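Rules for wiping a table

Spent most of this week with the draft code of practice for cleaning robots in shared offices, the one going round Guvthorpe and Omside. 17 pages. Plenty on emergency stops, plenty on data. On glass, one line: "surfaces to be cleaned with due care". Due care. What's a machine meant to do with that?

Glass is the hard case, so it should come first. See-through top, shiny legs under it, chairs pushed in close. A sensor can be looking at the floor and think it's looking at the table. Any decent rule would start from how a person does the job. One hand on the rim, bottle in the other, nozzle aimed at the glass. Write that down, then ask what the machine needs to do the same.

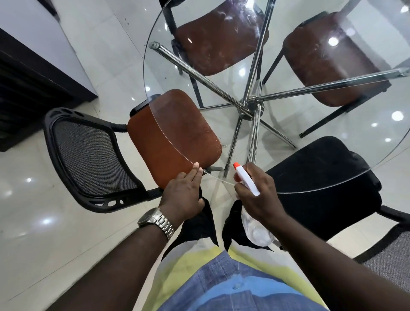

Filipa Rebelo thinks I've got it backwards: write down how a person does it and you'll get arms built to copy people, bad habits and all, when the standard should only say what counts as clean and what counts as safe.

Fair point, half of it. But "safe" needs a number or a test, and the draft has niether. How hard can it press on an edge? How near to a seat can it spray? Does it stop when someone pulls out a chair? Kramer wants all that left to the maker. I don't. Leave it to the maker and Jallarham will end up with one rule per building.

Comments close 29th November. Send yours, even if its two lines. Start with the glass.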